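2026-07-25 – talk notes, baskets on the table. 20 min incl. questions. DON'T read these out word for word

**Open**

- Hi, thanks, water, phone off
- Ask the room: who has a basket at home with stuff in it they haven't seen the bottom of? Wait for hands
- Mine was by the front door. Keys, batteries, a Fullico catalog, one glove. Two years it sat there
- So – talk is small open baskets, on tables, for things you use every day. Not storage. Storage is the Dritden talk, slides are on the share if anyone asks

**Part 1: what goes in**

- One kind of thing per basket. Bread OR mail OR napkins
- Story of the Berhe Street kitchen. Family of five, one long table, everybody dropping everything at the same end. We put out one basket for mail and took the rest away. Table was usable by dinner
- They did slide back in May. Say so, people like hearing it
- Rule I use: if you have to lift two things to get to a third, it's too full
- Crumbs!! Line it with a cloth. Shake the cloth outside, not over the sink (ask me how I know)

**Part 2: where it sits**

- Away from the table edge, hand's width in. Elbows
- Long side facing whoever reaches for it most
- Leave room in front. People need somewhere to put the thing they just took out
- Not next to the stove. Dry wicker gets brittle, and grease gets in the weave and stays there
- skip the bit about shelves if past 10 min

**Part 3: looking at the rim**

- This is the part folks rush. Go slow here
- Rim takes all the wear, every hand goes over it. Run a finger along, both directions. Snags = splinters soon
- Flattened strands lapped over each other, lots of little loops. Pretty, but dust settles in every one. Soft dry brush, then a barely damp cloth, then let it air
- No soaking. A soaked basket dries crooked and rocks on the table forever
- Broken strand: tuck the end under its neighbor, don't snip flush. Snipped ends work loose
- Color – tan and orange-brown mixed together is normal in a woven rim, not a stain. Got that question every time at Horna 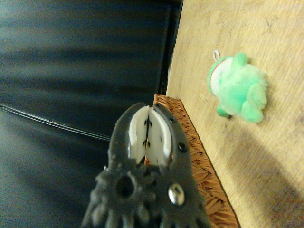

Declan Goodwin: I'd brush with the weave first and then across it, you get more out that way. And do the outside bottom edge where it meets the table, mine had a gray line of crumbs packed in there that I'd missed for months.

- Good tip, use it, give him the credit. Then add: lift the basket when you wipe the table, dont wipe around it
- If somebody asks about varnish – short answer no. Long answer after, by the coffee

**Close**

- Homework: pick one basket tonight, empty it onto a towel, put back only what belongs
- Handouts by the door, 30 printed, share if we run out
- Questions. Repeat each one into the mic, back row coudn't hear last time
- Get the cloths back before people leave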